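Opinion: Print the Unit Price on the Carton
By the Hollis Consumer Desk
December

Unit pricing at the shelf edge works only while the product stays on the shelf. Once a carton is moved to an end display or a clearance bin, the price per ounce is lost and the shopper is left with a package size and a sticker. I think net weight should be printed larger, on the top face, in one fixed position.

The current rule in Groltcombe sets a minimum type height but leaves placement mostly open. I checked 139 packaged dry goods at two stores in Vurkside. On 44 of them the weight was on the bottom panel or under a flap. A compliant label that has to be hunted for does little work.

Packagers object to the cost of new plates. The objection is fair for short runs and weak for long ones, where artwork is revised often anyway. A phase-in tied to the next scheduled revision would remove most of the expense. Small producers could be given 31 months.

Shelf tags should stay. They handle comparison between brands, and a printed weight cannot, given that prices change weekly. The two measures cover different failures, and the second is overdue.

Last updated: December, 4:10 p.m.

Related items
Trondisura drops its loyalty pricing
Why multipack discounts mislead
Reading a date code

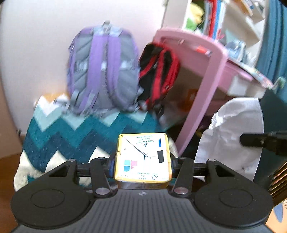

A small carton with a white top and yellow edges.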